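Is the Cestutow parallel gripper worth it over the Vutico, or am I being sold a sim score?
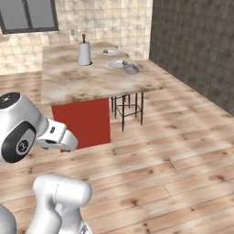

What I'm comparing

eekinci
Posted 9:14 PM

Kitchen task in sim, white arm, same island and the same tableware for every run. I have the gripper models from both vendors and I'm trying to decide which one to buy for real. The job is lifting the pot lid by its knob and setting it back on its plate.

Cestutow: 397 successes out of 400
Vutico: clearly worse, mostly slips on the knob

The Cestutow costs $1,445 and the Vutico is $1,005. My lab lead says the numbers speak for themselves. I'm not so sure. Anything near perfect in sim makes me nervous. Has anyone here run either of them on real hardware?

Reply from n_arsenault
9:31 PM

What friction value did you use on the fingertips? If you took the one that ships with the Cestutow model, go open the file. Last time I looked it was set so high the fingers might as well have been glued. Their model will hold anything you touch with it.

Reply from eekinci
9:40 PM

Default. I know, I know. The Vutico default is a lot lower.

Reply from n_arsenault
9:44 PM

Then you compared two text files. Set both to the same number and run it again before you spend anything.

Reply from teguh_m
10:02 PM

I'll disagree a little. We have a real Cestutow on our bench and it is the better gripper. The fingers close evenly and it doesn't sag when you hold something off center. Sim flatters it, sure, but the order would come out the same for us. I'd pay the extra.

Reply from n_arsenault
10:10 PM

Better at what, though? You're moving cardboard boxes. He wants to pick up a lid that looks like glass by a small knob. Have you tried yours on anything slick?

Reply from teguh_m
10:15 PM

Boxes and some plastic tubs. No glass. Fair point.

Reply from Ingegerd M
10:38 PM

Question about your view. The camera sits down by the arm base and a good part of what it sees is the arm itself. Are you feeding that to the policy, or is it just for watching? If it's the only camera, I don't see how either gripper gets a fair test. The plates are way back on the counter and your own arm could block them during the reach.

Reply from eekinci
10:52 PM

It's one of the inputs. There's a wrist camera too. I haven't tried it with the base camera turned off.

Reply from Ingegerd M
10:57 PM

Try that. We ran Flendine controllers with a base camera for months and blamed the gripper for misses that were all depth error.

Reply from aisyah_p
11:20 PM

Also check how you count a success. Does it need to hold for a set time, or does the script stop the moment the lid leaves the plate? The Hutsuliak task pack used to stop right at liftoff, and everything scored great on it.

Reply from eekinci
11:26 PM

...I'm using the Hutsuliak pack.

Reply from aisyah_p
11:27 PM

Well, there's your 397.

Reply from teguh_m
11:41 PM

Still doesn't make the Vutico good. Both grippers got the same easy test and it lost.

Reply from n_arsenault
11:49 PM

With lower friction on its fingers. That wasn't the same test.

Reply from eekinci
12:05 AM

OK. Plan is matched friction, a hold time before it counts, and one batch with the wrist camera alone. I'm also asking both vendors for a loaner. Will post the new numbers in this thread, probably not before September.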